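# The Bowl by the Door
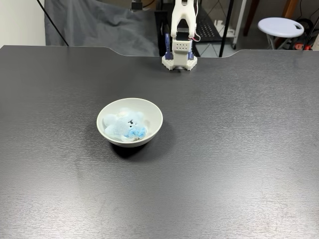 *A light-blue plush toy rests in a white ceramic bowl on a dark gray tabletop.*

My aunt in Cabanatuan had a bowl on the table near her front door. Keys went in it, and coins, and the receipts that she wanted to argue about later. When I moved abroad I bought a bowl too, before I bought a chair. I was surprised to learn how many people I know did the same, and how few of them use it for food.

Lovely Baluyot has nine bowls and admits that she eats from two. The others live on shelves and window sills. "A plate shows everything you put on it," she told me. "A bowl holds it a little. You feel the thing is safe there." She keeps small soft toys in hers, the kind with stitched faces, which her daughter has stopped playing with but does not allow her to give away. Before, they were in a plastic box under the bed. Now one toy is out at a time, and the daughter chooses which one.

I find this a good rule for a small home. One soft thing, one hard thing under it, and plenty of empty table on the sides. White ceramic is kind to pale colors. Blue fleece looks almost like winter sky against it, and on a dark table the white rim makes a clear line that the eye can follow. On my own table, which is light pine, the same bowl nearly disappears.

Bienvenido Panganiban made pots for 40 years in a workshop in Grelley, and he is strict on the question of shape. For display he likes a shallow bowl with a wide mouth and a narrow base. A deep one hides what is inside. "You put a toy in a deep bowl, you see only the ears," he said. He also likes a thin, rounded rim, but he warned me that it chips if you stack it, so he puts a folded cloth between his. His own favorite holds walnuts in December and nothing for the rest of the year.

There is the matter of dust. Fleece collects it, and so does the inside of a bowl that never gets washed. Cherry Mae Mercado, who restores old toys, takes hers out each week, shakes them at the window and brushes the fur with a soft baby brush. She goes slowly near embroidery — the small threads of the eyes can catch and pull. The bowl gets warm water and a drop of soap, and it must be fully dry before the toy goes back.

I asked Lovely if guests find it strange to see a toy where they expect fruit. Some do, she said. One guest moved the toy to the sofa and asked if there were any oranges. She brought him an orange on a plate, and put the toy back in its bowl after he went home.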